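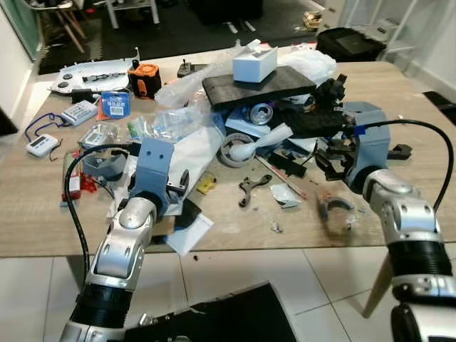
4.2 Budgeting for the Second Cell

We spent most of September arguing about money, and I was on the losing side for a good part of it. Vilmos Medve wanted one nice industrial arm from Genex. I wanted two light ones and a bigger pile of spare parts. The quote for the spares alone listed 216 line items, and Ilgın Kaplan went through every one of them with a pencil (thank you, Ilgın!).
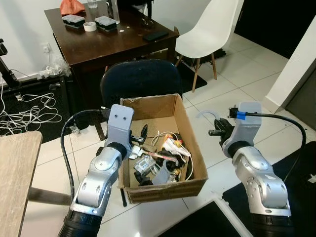

Cables ate a bigger share of the Csonka grant than I had planned for. Our first spreadsheet had one row for them, with 478 typed next to it, and I'm still a bit embarrassed about that row. On each arm in Figure 2 a black cable arcs from the gripper bracket, and a wide loop like that gets bent every time the wrist turns, so we now plan for replacements from day one. The brackets are 3D-printed, so I put them under filament and printer time, and Bogdan Tănase moved them to "tooling" twice before I gave up.
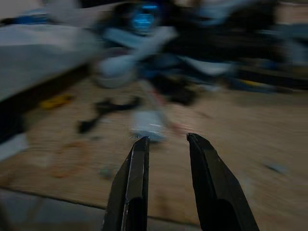 Then there's the wrist camera question. The Zosholm lab buys the cheap ones and swaps them when they die, and Hryhorii Moroz talked us into doing the same. I had penciled in around 1,426 for a fancier pair. Dropping that line paid for a spare gripper and left a little over for lights, and I'd make the same trade again.
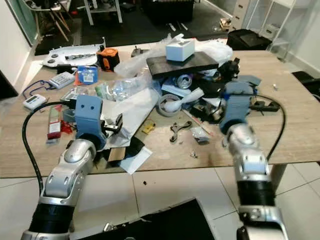 What we never budgeted well was clutter. Our sorting tasks need lots of everyday stuff, and we bought it in tiny orders all month long, with shipping on every single one. Sándor Vörös has since set up a single account with Gevuven, and for the third cell we'll ask for one lump sum for objects up front. Section 4.3 gives the full table, with the shipping split out.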